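Kurnville Mixed Table Set, item 278
Sold by Brotstead. Price: $60, tablecloth extra.

A boxful of dishes, cups and odds and ends for playrooms, waiting areas, speech therapy, sorting games, and any other occasion that calls for a cucumber you can't eat. Nothing in it matches. People have written to us about this, and we have written back.
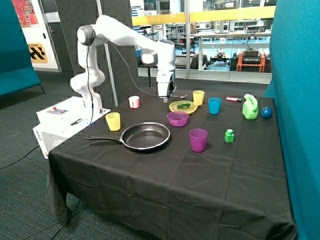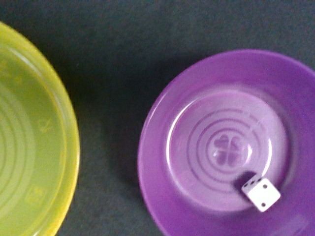
The yellow dish and the purple one, closer up.

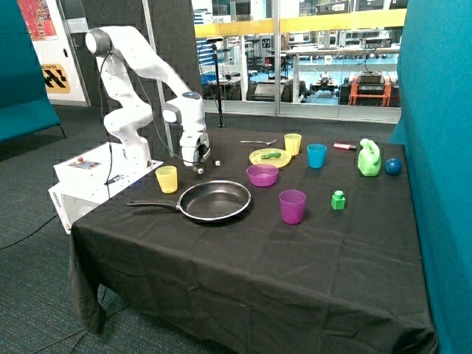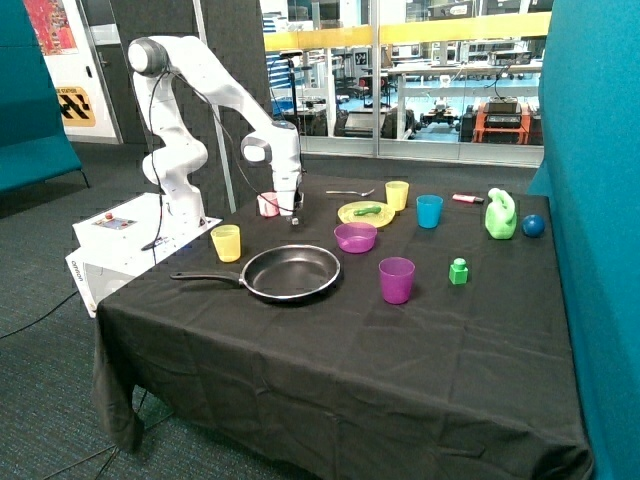
The Kurnville set began as a way of getting rid of stock. Brotstead had boxes of single dishes left over from lines we no longer make, and Solène Lebrun, who buys for us, suggested putting one of everything in a carton and seeing who complained. The first customers were a daycare and a man who wanted only the pan. The daycare reordered, and we have been buying things in on purpose ever since to keep up the look of a leftover. The yellow plate usually gets the green cucumber, for no better reason than that green shows up well on yellow, and a child who is asked to find the vegetable should have a fair shot at it. You may put it in the pan. Most people put it in the pan sooner or later.

What you get

Dishes. One yellow, one purple. The yellow one has rings molded into the floor of it, which give small fingers something to trace and give mashed banana somewhere to live. There are faint raised marks on the inside wall as well. We have been asked what they say, and the answer is that they belong to the molder and we can't read them either.

Cups. Two yellow, one blue, one purple, and a small pink one. The yellow ones let the light through and look their best near a window. The second yellow cup is there so that "find me the other one" can be played without anybody having to go and get a cup from the kitchen. The small pink one is the favorite and the first to go missing.

Frying pan. Black, non-stick, silver rim, long handle. This is a real pan. We tried a toy one for a while and it was no good: it slid off the table if you looked at it, and grandparents kept remarking on it. The real one stays where you put it. Keep the handle turned in from the edge, as you would at a stove, unless you enjoy picking things up.

Fork. Metal, silver in color, ordinary. It has tines and the tines work. If your room is for children under three, write "no fork" in the order notes and Ludivine Bodin in packing will leave it out. She will not replace it with anything. We have asked her to consider a spoon.

Cucumber. Green. Described in our first catalog as a pickle, in the second as a zucchini, and in a letter from a school in Terkum as "the bean." We have settled on cucumber and would like to be left alone about it.

Jug. Bright green with a handle, in the manner of a laundry detergent bottle. It ships empty and should stay that way. Please don't refill it with detergent and put it back among the cups. We would have thought this could go without saying, and it did, until June.

Ball. Dark blue. It does what a ball does on a table.

Block with knob. Green. The knob is for picking it up by. You can stand it on its own or use it as a lid for things it doesn't fit. Several customers have asked what it is part of. It came out of a stacking puzzle that we stopped selling, and it is now part of this.

Small white cubes. Packed loose in most cartons, and the reason for the age note further down. They are good for carrying from one cup to another, for being sugar, and for being found under the radiator.

What you don't get

The table. The chairs, the carpet, or anybody to clear up.

The tablecloth is item 13 in the same catalog and is sold by the piece. It is black and large enough to hang over the sides of a table. We like black under this set because every color stands out on it, and a purple cup on a patterned cloth is surprisingly easy to lose. Be warned that it arrives folded and keeps its creases for a good long while. An iron will see to most of them. Oluf Stougaard, who sets up our trade fair tables, does not own an iron, and has told us that the folds "give it some life."

Setting it out

There's no right arrangement, though there are a few that save trouble. Put the pan toward the front, near whoever is going to use it, because it is the heaviest-looking thing in the box and everybody reaches for it first. Dishes go in the middle. Cups can be spread out — if you bunch them together they will be stacked within seconds and you'll spend the session unstacking them. The ball wants to be well in from any edge. We have nothing clever to suggest about the ball.

For sorting by color, you have enough yellow, green and purple to make a decent start. Blue is thinner on the ground, and silver is the fork plus an argument about the rim of the pan. For sorting by use, you'll find that the jug causes a debate in any group over the age of five. Is it kitchen or laundry? Bernadette Greenberg ran this set with her after-school group for a full term and reports that the jug was never settled, and that one side has stopped speaking to the other.

For memory games, lay everything out, have them look, cover the lot with a second cloth and take one thing away. Start with the ball, which is easy. The fork is harder than you'd think, particularly if it was lying flat behind a dish. Nobody has ever noticed the block going.

For naming and describing, the mix is the whole point. "Pass me the cup" gets you a question back, and the question is what you're after.

Care

Plastic dishes and cups: warm water, dish soap, a soft cloth. They'll take the top rack of a dishwasher, but the see-through ones turn cloudy if you make a habit of it. Ours at the office are cloudy.

Pan: wash by hand. No steel wool, even if you only plan to fry a toy cucumber in it. Scratches show.

Cucumber, block, ball, cubes: wipe down and let them dry on a towel. Don't soak the cucumber. It takes on water through a pinhole at one end and gives it back later, on someone's sleeve.

Cloth: cold wash, on its own the first time unless you want gray socks.

Not for microwave use. Not for cooking, with the possible exception of the pan, which really would do you an egg.

Age and safety

For ages three and up, with a grown-up in the room. The cubes and the smaller cup are for older hands. Look everything over once in a while and throw out any plastic that has cracked. We'll sell you a single replacement for any piece at a price that barely covers the envelope.

Colors vary

They do. Our purple runs from violet to something closer to magenta, depending on the batch, and the dish and the cup in your carton may come from different ends of that. The blue has been known to lean turquoise. Yellow can look a bit green in some lights. If you need colors that agree with each other, for research or for peace of mind, order the Dambrauskienė Nursery Service, which matches perfectly and costs more than twice as much.

Ordering

Single cartons ship within the week. Schools and clinics can pay by invoice. We pack 3,000 of these a year, by hand, at the Terkum warehouse, and if something has been left out of yours, it is most likely in the next person's. Write to us before you write to them.

Returns are accepted if the set is complete and clean. "Complete" includes the small pink cup.

Questions we get

Can I buy just the pan?
No. See the man mentioned at the top of this page. He bought the whole set in the end and gave the rest to his sister.

Do the cups nest?
The yellow pair does, since they're the same cup. The others will sit inside one another to some degree, and will then need two people to get them apart.

Is there a knife?
There is no knife.

Will you be adding a spoon?
We've raised it again with Ludivine.

Does the jug pour?
It would if there were anything in it. Please see the note on the jug.

What size table does it need?
A card table is tight but will do. An ordinary folding table gives you space between the pieces, and the space helps if children are taking turns.

Product questions go to Ea Ketilsson at the Brotstead order desk, who answers them in the order they arrive and has strong views on the word "pickle."

Page last changed October 18, 2023: price, cloth number, and the sentence about detergent.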